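¿Papel arrugado, bandeja de aluminio y vaso de cartón: ¿qué va a cada contenedor después de comer?

Sharada Pinto
Publicado el Aug 7, 2024 en Hogar y oficina > Residuos y reciclaje

Hola. Pregunto con cierta desconfianza, porque he leído ya tres guías distintas y cada una dice una cosa. Trabajo en una nave compartida y la mesa donde acabamos comiendo es una mesa blanca normal y corriente. Después de comer quedan siempre los mismos restos: la bola de papel marrón, la bandeja de aluminio, algún vaso blanco. Junto a la mesa tenemos un recipiente beige y al otro lado una bandeja azul, y ahí empieza la discusión de todos los días.
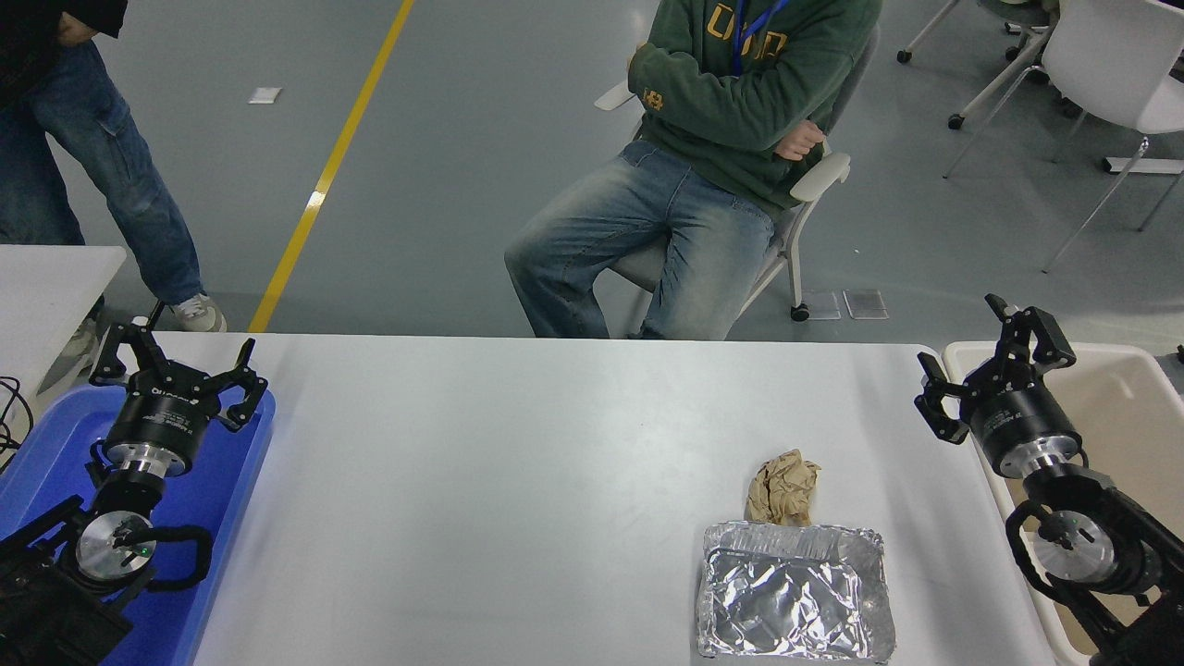
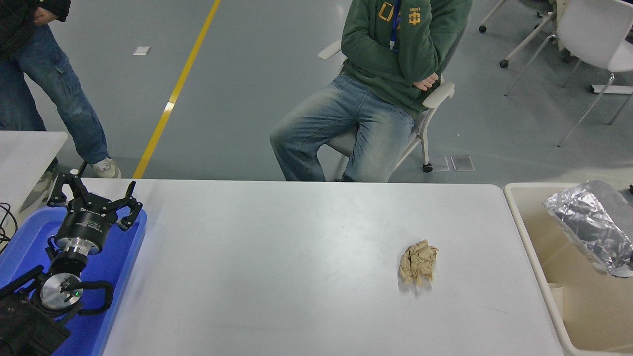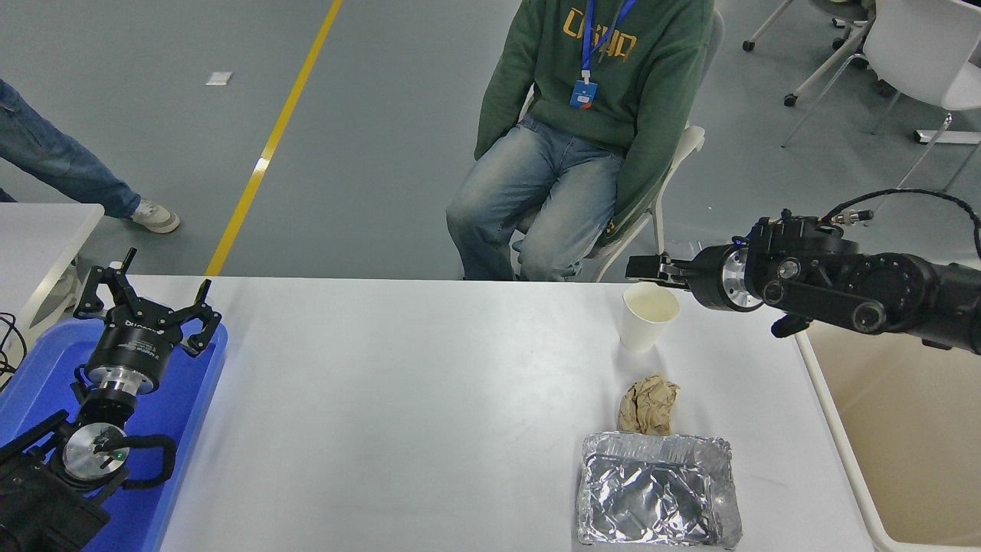 Mis dudas, por orden de lo que más me irrita:

La bandeja de aluminio. Una compañera asegura que si ha tenido comida dentro ya no se recicla, que «contamina el lote». Otro dice que va al amarillo tal cual, con salsa y todo. Las dos cosas no pueden ser verdad. Y si hay que lavarla, quiero saber cuánta agua caliente me voy a gastar para salvar una bandeja que pesa menos que una moneda.

El papel marrón. Unas veces ha envuelto pan y está limpio, otras tiene un cerco de grasa del tamaño de la mano. He leído que la grasa lo inutiliza. He leído también que «un poco» no importa. ¿Cuánto es un poco? ¿Y hay que alisarlo o da igual que vaya hecho una bola?

El vaso. Compramos los de Costache, que en la funda llevan una hojita verde y la palabra «responsable». Responsable de qué, no lo explica. Caja de 200, por cierto, así que nos quedan vasos para rato y querría saber dónde tirarlos sin tener que creerme la hojita.

Y ya puestos, el color del recipiente. En la oficina hay quien da por hecho que todo lo que sea azul es para papel, aunque sea una bandeja cualquiera. Yo sospecho que el color de un cacharro comprado al azar no significa nada, pero estoy en minoría.

No me mandéis a la web del ayuntamiento, ya estuve. Tiene un buscador de residuos donde escribes «bandeja» y te sale «bandeja de poliestireno», y si escribes «aluminio» te salen ventanas.

Gracias a quien conteste con algo más que «depende».

2 respuestas destacadas, ordenadas por utilidad

mirto_del_sur
Colaborador habitual

Voy a tener que decir «depende» una vez, lo siento, pero solo con el papel.

Bandeja de aluminio: envase, al amarillo. Esto suponiendo que estés en España, que por cómo lo cuentas parece que sí. Que haya tenido comida no la descarta. Lo que sí hay que hacer es vaciarla bien: los restos se raspan con una cuchara o con el propio papel que ibas a tirar a la basura y fuera. No hace falta lavarla con jabón ni ponerla a remojo. Yo desconfío bastante de quien pide fregar la basura, y más con agua caliente.

Lo de que «contamina el lote» viene, creo, de mezclar el aluminio con el papel. Si echas una bandeja con aceite al contenedor azul, ahí sí estropeas algo, porque el aceite pasa al cartón de alrededor. En el amarillo no estás ensuciando papel.

Truco que a mí me funciona: el papel de aluminio suelto, en trocitos pequeños, se pierde fácilmente en las plantas de clasificación. Si tienes varios trozos, júntalos en una bola hasta que tenga un tamaño decente. La bandeja entera ya es bastante grande y no hace falta aplastarla hasta dejarla como un canto rodado. Aplanarla un poco para que ocupe menos, vale. Y no metas otras cosas dentro para luego cerrarla como una empanada, que lo he visto hacer con el vaso y las servilletas en el relleno.

Papel marrón: limpio, al azul. Con grasa de verdad, al orgánico si tu municipio acepta papel manchado de comida (muchos lo aceptan, mira la tapa del contenedor marrón) y si no, al resto. Mi criterio para «un poco» es ponerlo a contraluz. Si el papel se ha vuelto medio transparente, eso es grasa y no va al azul. Si son dos puntitos, los recortas o los arrancas con la mano y el trozo limpio lo reciclas. Que esté arrugado no es problema para reciclarlo, pero ocupa mucho, así que si lo alisas os durará más la bolsa.

Ojo, otra cosa: hay papeles marrones que parecen kraft de toda la vida y por dentro llevan una película. Rompe una esquina despacio. Si estira antes de romperse o asoma una capa brillante, tiene plástico y no lo trates como papel.

Vaso: los de papel para bebida suelen tener un forro por dentro para que no calen. Mi ayuntamiento los quiere en el amarillo, el de mi hermana en el azul, y los dos están convencidos. En general los vasos que salen con la bebida cuentan como envase. Los que compras vacíos por cajas son otra historia sobre el papel, aunque no conozco a ningún inspector de vasos. Vacío de líquido, eso sí. El café del fondo acaba goteando encima de todo.

La hojita verde no la miraría. Busca en la funda si pone una norma de compostaje con su código. Si solo hay hojita, es un dibujo.

tapones_y_tuercas
Se unió en April

Pues yo no reciclo el aluminio de la comida y tampoco se ha hundido el mundo. Dicen que luego lo juntan todo en el mismo camión, en mi calle lo he visto. Para mí que esto del color de los contenedores lo inventó alguien que vendía contenedores.

El vaso al resto y a correr. O mejor, taza.

 mirto_del_sur: Hay camiones con dos compartimentos, desde la acera parecen uno. No digo que el tuyo lo sea, digo que verlo desde la ventana no demuestra mucho.

 tapones_y_tuercas: yo estaba en la acera

Comentario de Sharada Pinto
Autora de la pregunta

Gracias a los dos, al segundo por lo de la taza, que también lo he propuesto y me dijeron que quién la iba a lavar.

Hice la prueba del contraluz con varios papeles de esta semana. Funciona mejor de lo que esperaba, aunque con el fluorescente de la nave hay que arrimarse bastante. Lo de romper la esquina también, y me ha dado una sorpresa desagradable: el papel de los bocadillos del bar de abajo tiene capa. El de la panadería no. Por fuera son idénticos, así que ya me diréis cómo lo va a distinguir alguien con prisa.

Con los vasos he mirado la funda entera, con gafas. Ni norma ni código. Sale un número de referencia, 1292, que mi compañera quería presentar como prueba de certificación. Es la referencia del catálogo, viene igual en el albarán.

Me queda lo del azul. ¿Alguien puede decir algo sobre los recipientes de interior? Me han pasado un folleto de Jonen, cubos apilables, donde cada color lleva una etiqueta muy seria y un precio todavía más serio: 30 euros la pieza. Por una tapa de color me parece un atraco. También me han hablado de Nivus, que hace lo mismo con pedal.

rosalia_k
Colaboradora

Trabajé una temporada en mantenimiento de oficinas y te contesto a lo de los cubos, que lo otro ya está bien explicado.

Tienes razón, el color de un recipiente de interior vale lo que valga el acuerdo de la gente que lo usa. Una bandeja azul es una bandeja azul. Si ahora mismo la usáis para otra cosa, seguid usándola para eso y no la metáis en el reparto de residuos, porque el día que alguien la confunda vas a encontrar pieles de plátano entre los cables.

Lo que recuerdo que daba resultado en las oficinas que llevaba:

Un recipiente para cada cosa y todos en el mismo sitio. Si tienes el de envases al lado de la mesa y el del papel en el pasillo, todo acaba en el de envases. La gente tira en lo que alcanza sin levantarse, y lo digo sin rencor.

Etiqueta con el nombre de lo que realmente tiráis. «Envases» lo lee cada uno a su manera. «Bandejas de aluminio, vacías» se entiende. Escrito a rotulador sobre cinta de carrocero basta, y cuando cambia algo se arranca.

El de resto, más pequeño que los demás. Si es grande, se traga todo.

No compraría los de Jonen ni los de pedal de Nivus. Los pedales se atascan y acaban abriéndose con la mano, y las etiquetas se despegan al segundo fregado. Tuvimos unos de Drondanska que prometían «separación intuitiva», con agujeros de formas distintas en la tapa. Lo intuitivo fue quitar la tapa y dejarla detrás de la puerta. El recipiente beige os sirve para envases si le ponéis una bolsa y su etiqueta, y para el papel coge una caja de cartón de las que os llegan con los pedidos. Cuando se mancha, se pliega y va detrás del papel.

Con lo que no estoy de acuerdo es con dejar la bandeja a medio rascar. Para el contenedor de la calle, bien. Dentro de la oficina, en verano y con restos de salsa, a las pocas horas huele y vienen las hormigas. Yo le daría una pasada con el agua que quede de enjuagar otra cosa, fría, o bajaría la bolsa esa misma tarde. Elige lo que te cueste menos discutir.

Comentario de Sharada Pinto
Autora de la pregunta

Me quedo con la cinta de carrocero y la caja de cartón. Lo de enjuagar en frío lo veo razonable, lo de bajar la bolsa a diario lo veo optimista conociendo al personal.

Los vasos irán al amarillo hasta que se acabe la caja, a falta de que alguien me enseñe un papel del ayuntamiento que diga otra cosa — un papel, no una captura de un grupo de mensajes. Dejo la pregunta abierta por si pasa alguien que trabaje en una planta de clasificación y quiera contar qué hacen con ellos de verdad.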